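Colette Pichon
2018-09-30

Started sorting the building blocks in the back room at Kalwood. Two colors left to get through, red and green. Posting as I go so Didier can stop texting me.

The rule I settled on in August: one color, one tub, no mixed sizes. The old labels said 728 pieces in total. I'm not checking that.

Tín Ông asked why I don't tip everything onto the rug. I tried that once. It took me 40 minutes to get them out from under the shelf.

So it's small batches, in the gray metal bin, on the wood table. The sides slope and the blocks stay put where I can reach them.

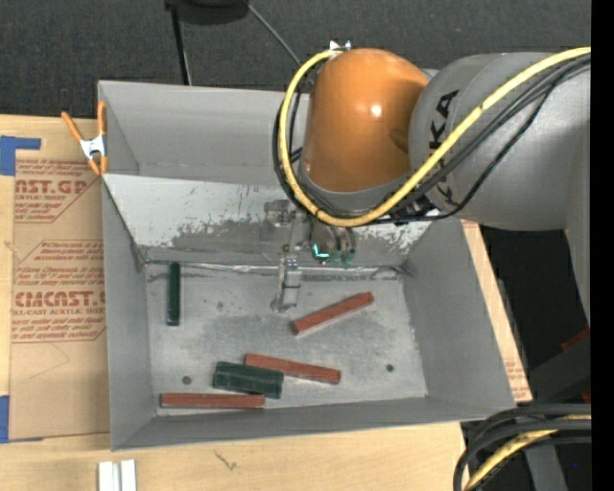
Red and green, not sorted yet. The bin has had a long life.

The slanted panel at the back is the worst of it. The pale part is flaking and there are little rust streaks. The floor is scratched all over but it's flat, so I'm keeping it.

Does anyone know what to put on a metal bin that's flaking like that? Aurélien says sand it and leave it bare. Pin-yu Lo says paint. I have half a can of gray from the Illach shelves and would like to use it up.

Reply to a few of you: no, I don't wash the blocks in water. Damp cloth, then a dry towel. The reds mark more easily than the greens, at least ours do.

The greens go in the flat tub from Gruvumham, laid lengthwise. If you put them in side by side they fit without sliding. The reds get the deeper tub with the 2 clips.

Labels are masking tape and a black marker. I bought proper ones from Cozma last year and they peeled off.

Stopping at 5 for today. The lids are on the top shelf, left side. Didier, please put the marker back in the drawer when you're done with it.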